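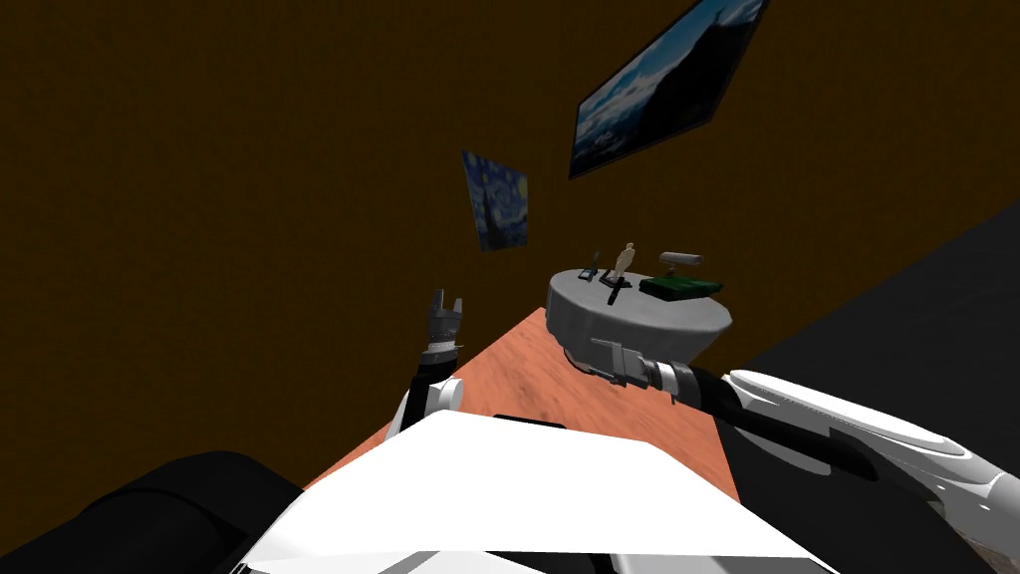

Galia is a library of simulated household rooms sold by Prestwood to teams that develop two-armed robots. The current release contains 444 room layouts. Kiprono Nyanda, who leads the scene group, spoke with us by phone on Sep 5, 2023, and answered follow-up questions by email.

The product ships as scene files plus a task runner. A customer loads a robot model, picks a room and a task, and receives a log of joint positions, contacts and rendered views. Nyanda said most of the engineering time went into contacts.

"Rendering is the part people look at in a demo," he said. "The part they pay for is what happens when two fingers close on a thin object near the rim of a table. If the solver is wrong there, the object jumps, and the run is worthless."

Small decorative objects are stored with separate collision shapes. A figurine, for instance, gets a simplified hull for the body and a second one for the base. Nyanda called this a compromise. A full mesh would be more exact, but it slowed the runner to the point where overnight batches did not finish.

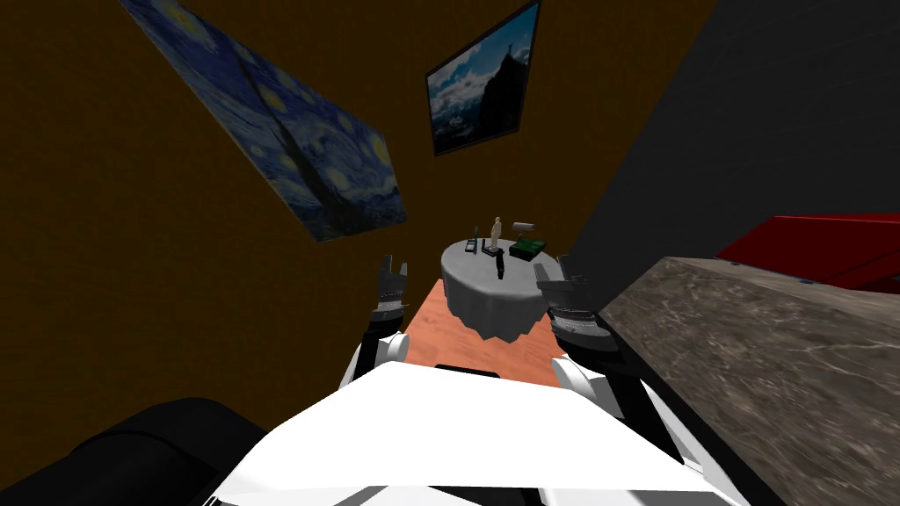

Tablecloths were a frequent request. In the present release the cloth is a rigid shape with modeled folds, and it does not move when touched. "We say so in the manual," Nyanda said. "If your task is to pull a cloth, wait for the next version. If your task is to pick something off it, the rigid cloth is adequate." A deformable version is planned for October.

Esther Lema, a controls engineer at Mollel, has run the library for 71 days under a trial license. She rates the task runner as stable and the documentation as thin. Her main complaint concerns friction values, which are set per material and cannot be changed per object without editing the scene file by hand.

"I want a flat box and a figurine on the same table to slide differently," she said. "I can do it, but I have to do it again after every update."

Nyanda confirmed the limitation and said an override table is being tested. He would not give a date for it.

Licenses are sold per seat, with a minimum of two. Support covers the last three releases, and older scene files can be converted with a command-line tool that is included in the package.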